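Kitchen Cleaning and Tidying: Frequently Asked Questions

Last updated: 15/11/2024
Reading time: 5 minutes

These are the questions we get most often from tenants and homeowners who use the Orkell home care service. The answers cover painted cabinets, range hoods, counters and the floor just outside the kitchen. If your question isn't here, write to the office and Tsung-han Chiang will reply.

What should I do before the cleaner arrives?

Put away food, mail, medicine and anything breakable. Pots and pans can stay out. We move them to one side, wipe underneath and set them back. If the stove has been used that morning, please let it cool before the visit.

You don't need to empty the cabinets unless you booked the inside-cabinet service.

What do you use on painted cabinet doors?

Warm water with a few drops of dish soap on a soft cloth, then a second cloth with plain water, then a dry one. We don't use scouring powder or the rough side of a sponge on painted or colored doors. Strong colors show scratches and dull patches sooner than white does.

If there is a sticky film on the upper doors near the stove, one pass usually won't lift it. Leave the soapy cloth against the spot for a minute and wipe again.

How do I clean metal cabinet handles?

Same cloth, same soap. Go around the base of each handle, where grease collects, and dry it right away. An old toothbrush works for the gap between the handle and the door. Loose handles should be tightened from inside the door before cleaning.

How often should the range hood be cleaned?

Wipe the outside once a week if you cook most days. Glass fronts show oil quickly, and a wipe after frying saves a lot of work later. Filters and grilles depend on the model, so follow the booklet that came with yours. In homes with daily wok cooking we suggest booking the hood service every two months.

Switch the hood off before wiping near the buttons or the display. Spray the cloth, never the hood.

Can I keep things on top of the hood?

Small, light boxes are common up there and we will work around them. Anything that covers a vent should be moved. Paper and plastic bags pick up grease and are better kept in a drawer.

What can stay on the counter next to the stove?

Whatever you use every day. In most of the kitchens we visit that means a kettle, a wok or frying pan, a lidded pot and a bottle or two. Lids are the usual problem, as they end up leaning against the wall and slide when someone reaches past. A narrow rack inside a lower cabinet door takes care of most of them.

Keep bottles away from the burners. Wipe the bottoms before you put them back or they leave rings on a light counter.

Where should a microwave go in a small kitchen?

At the end of the counter farthest from the stove, if there is an outlet. Leave the clearance given in the manual and keep the top clear.

Our refrigerator is outside the kitchen. Is it included?

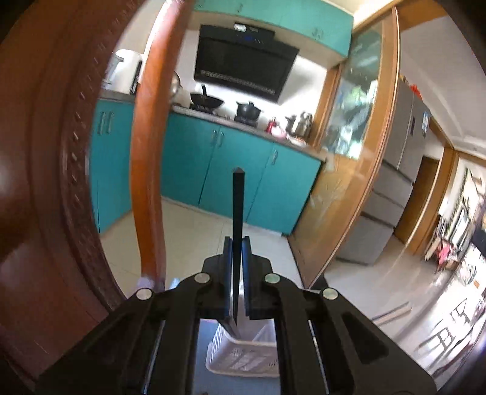

Yes. A refrigerator in the hall or dining area counts as part of the kitchen as long as it is on the same floor. We wipe the doors, the handles and the drawer fronts. The inside is a separate booking. Please tell us about labels or tags you want left in place, otherwise we clean around them and do not peel anything off.

Do you clean the doors and door frames?

Plain frames, yes. Carved wooden doors are dusted with a dry brush along the grooves first, then wiped with a cloth that has been wrung out well. Sliding glass doors are cleaned on both sides if we can reach them safely. The bottom track is vacuumed, then wiped.

What about baskets and other things on the floor?

We lift them, mop and put them back in the same place. Slatted plastic baskets can be rinsed in the shower and left upside down to drain. On light tile, check underneath them from time to time, as grit gets trapped there and scratches when the basket is dragged.

How much does a visit cost?

A standard kitchen visit is 2,000. With the hood service it is 3,000, and with the hood and the inside of the refrigerator it is 3,695. Prices went up in September. Bookings made before then keep the old rate until they run out.

Can I change or cancel a visit?

Up to the evening before, at no charge. After that we bill half of the standard visit.

Related items
Caring for Carved Wooden Doors
Wok Storage for Narrow Counters
Pratska Area: Visit Times
Levum Filter Cloths: Washing Guide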